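Les objets perdus du deuxième étage, galerie de janvier

148 partages · 8 commentaires

Une fois par an, on vide les tiroirs. C'est une tradition chez Ukovau, au même titre que la galette et la panne de chauffage, et elle produit les mêmes soupirs. Tout ce qui traîne sans propriétaire déclaré finit en tas, puis en boîte, puis sur cette page, où chacun dispose de 2 semaines pour reconnaître son bien et assumer.

L'an dernier, la galerie avait reçu 290 visites et permis de rendre un seul parapluie. Son propriétaire est venu le chercher un jour de grand soleil, avec l'air de nous faire une faveur. On recommence quand même.

Les légendes sont de Milovan Gashi, qui a demandé à ne pas être relu.

La grande boîte grise

Le fond n'a pas vu d'éponge depuis un moment, et la poudre blanche garde son mystère. Au milieu, un gobelet en métal (ou une boîte, les avis divergent) couché sur le flanc – la sieste lui va bien. Juste à côté, des lunettes de soleil bleues, modèle jouet, verres sombres, parfaites pour une réunion budgétaire. Le bloc vert côtelé en plastique cherche toujours un enfant, ou un comptable, qui veuille bien le reprendre. 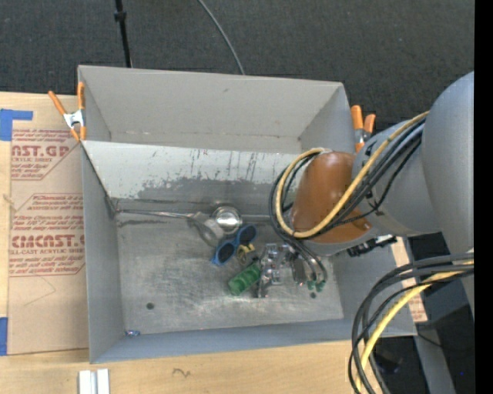

Comment récupérer son bien

Passez au bureau Tolport avant 17 heures et décrivez l'objet sans regarder la page. Pour les lunettes, on vous demandera de les essayer devant témoin. Pour le petit machin jaune et noir à moitié caché, une description convaincante suffira : nous n'en avons pas nous-mêmes.

Ce qui reste à la fin du mois part à la brocante de Kisosska, table 8, entre les vinyles et la dame aux confitures. La recette ira à la cafetière, dont l'état inspire des inquiétudes.

Les gants dépareillés feront l'objet d'une galerie séparée, en février. Il y en a trop, et presque tous de la main gauche.

8 commentaires · Partager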